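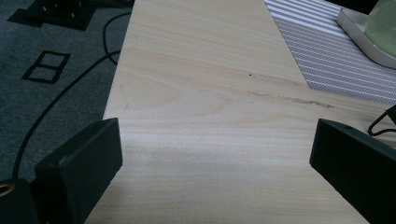 Flarnel Table Set, version 5

README and data card
Last updated Friday, May 19, 2023

Summary

Flarnel is a set of tabletop demonstrations recorded with a hand-held two-finger gripper. We used it to test one question: does a policy trained on hand-held demonstrations do better when the approach phase is kept in the training data, or when each episode is trimmed to start just before contact? The release holds 457 episodes across 8 tasks. It comes with the split files, the trimming script and the evaluation sheets for both policies.

The short answer is that keeping the approach helped on tasks where the object starts near the edge of the view or outside it, and made little difference on the others. Details are under Results.

What is in an episode

Each episode is one folder. Inside are the wrist video, the gripper opening width per video step, the estimated tool pose, and a small text file with the task name and the operator's notes. Episodes begin with the fingers open and empty. They end when the operator lets go of the object and backs away.

Poses are given relative to the first video step of the same episode. There is no shared world origin, so do not try to line up two episodes by their raw pose values.

Tasks

All tasks take place on a table and use light household items. Most are pick and place: move a container onto a tray, move a tray along a placemat, set a cup upright. Two tasks, Bugti and Nirnlow, need a second grasp after the first placement. They are named after the internal task sheets and we kept the names to avoid breaking older scripts.

Surfaces were not cleaned up for recording. Scratches, stains, wood grain, cables and floor markings stay in the video. We did not mask or blur any of these, and the policies were trained on them as they are.

Collection

Operators were given the task sheet and a few practice runs, which are not included. They were asked to move at a normal pace and not to correct the start position between episodes. Placemats and trays were shifted by hand between runs. The fingers stay in view at the bottom of the picture for the whole episode, and the gap between them is a useful check on the width signal.

We removed 37 episodes before release. Most had lost tracking during a fast turn of the wrist. The others had a width signal that did not match the video. The removed folders are listed in dropped.txt, but the video for them is not shared.

The two training conditions

Full: the whole episode, from open and empty to release.

Trimmed: the episode starts shortly before the gripper width begins to close for the first grasp. The script looks for the first steady drop in width and steps back by a fixed margin. On Bugti and Nirnlow only the first approach is cut – the move between the two grasps is left alone.

Both conditions use the same network, the same image size and the same number of training steps. The settings are in the Gendmont config folder.

Results

The full condition was ahead on tasks with a far or hidden start. The trimmed policy often drifted over bare table and closed on nothing. On tasks that start with the object well in view, the two were close enough that we would not claim a difference. Trimmed did look smoother in the last part of the reach, but we have no good measure for this and report it as an impression only.

Known problems

The width signal lags the video slightly in early sessions. A corrected file is planned for August.

Low, close views of plain wood give the tracker little to hold on to. Pose noise is higher there, and the quality flag in each pose file marks the worst stretches.

Lighting is soft and even in most sessions. We would not expect these policies to carry over to strong sunlight or hard shadows.

Using the files

Run check_set.py first. It reports missing or short videos. Then run make_split.py with either full or trimmed. Please keep the supplied test split if you plan to compare with our numbers, and state which version of the set you used.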